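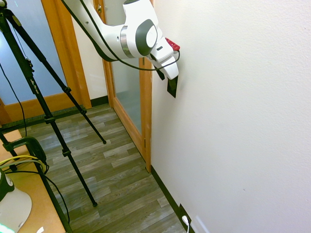 Barry Oakley has been fitting out and decorating offices for longer than he'll tell me, and when I ask what he looks at first in a room he doesn't say the ceiling, or the windows, or any of the things I'd have guessed. "Skirting," he says. "Always the skirting." We're on our second pot of tea at the Storngate unit, where he spent most of August, and I've got him talking about white walls and why so many of them look awful. He likes a black skirting against off-white, the way it's been done along the wall by the glass door, with a black outlet plate down low to match. "You've got your honey-coloured door frame, your frosted glass, then that dark line along the bottom. Now the wall looks like somebody chose it."

I confess that my own hallway is brilliant white from top to bottom (I painted it myself, very proudly, over a bank holiday) and he pulls a face I can only call pity.

"Brilliant white's all right for a ceiling. On a wall it shows you every thumb. Go a shade off and give it a bit of texture, just a faint one, and you can live with it."

He gets his paint from Bozkurt, the trade counter two streets over, and his timber from Tradwood, where they know him well enough to have the kettle on. The last order for the unit came to £1,446, and he still thinks the delivery charge was cheeky. Skirting alone was £900 of it! I ask if that isn't a lot for something people mostly hit with the hoover.

"That's exactly why you pay for it. Cheap stuff, one knock and you're looking at the inside of it."

And the plugs? I have a thing about sockets, I tell him, I hate seeing a cord trailing down a nice clean wall. Barry is much calmer about this than I am. "People need to plug things in. If it's low down and it's dark, your eye goes over it. I had a customer at Larnel who wanted every socket behind a cupboard. Lovely room, and she was on her hands and knees every time she charged her phone."

We get on to doors, his favourite subject by a mile. He's a frosted glass man. A solid door makes a corridor gloomy, he says, and clear glass makes everyone feel watched, so he'll put in a tall frosted panel wherever he's allowed. He keeps the wood frame warm and clear-finished if the walls are plain.

"I've been asked to paint over good timber more times than I can tell you. I do it. I don't enjoy it."

Before I go I ask what I should do about my hallway. He wants to know how wide it is, and whether the skirting's been caulked, and I don't know either answer. "Measure it," he says, "then ring me."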